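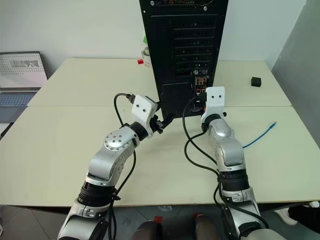

The computer tower on the table, with a cable plug at the back.

Onolora Oral History Archive: progress report to the Covero Fund, May

Hello again! It's been a busy stretch and I've got rather a lot to tell you, so I'll go straight to the tapes. When I last wrote we had a shed full of cassettes and a list that didn't match what was in the boxes. The list is now right. We have 1,762 cassettes in all, which is more than I put in the application (I'd missed the two crates from the old Prindari cannery, sorry), and every one has a number and a line in the catalogue.

Copying is slower. A ninety-minute tape takes ninety minutes to play, and then someone has to listen back for dropouts and the bit where the side ends in the middle of a sentence. We've finished 190 so far. I'd hoped for more by now, but we lost most of a fortnight when the better of our two decks started running fast and everyone on it sounded like a cartoon. It's back from repair, and I've redone the tapes it spoiled.

The cannery recordings are the best thing we've got. There's a woman describing the night shift in the herring season who does all the foremen's voices, and a long argument between two brothers over who sank the family boat. I played some of it at the Monday tea in the library and people stayed until they were locking up!

Not everything has survived. So far 21 tapes are mouldy enough that I don't want them anywhere near our machines. I've bagged them and asked Belkadi, the restoration firm, for a price. Their first quote was more than we have left under repairs, so I'd like to talk to you about moving some money across from the travel line, which we've barely touched.

Permissions are the part I underestimated. We've had 23 signed forms back from speakers or their families, all of them saying yes, a few with extra photographs tucked in the envelope. Plenty of letters have come back marked "gone away" and I'm trying the parish newsletter next.

Coming up: the rest of the cannery crates, then the school tapes. I also need to sort out a second backup drive, and the catalogue wants its place names tidied, as half of them are spelt three ways. Spending sheet to follow separately once I've got the repair invoice.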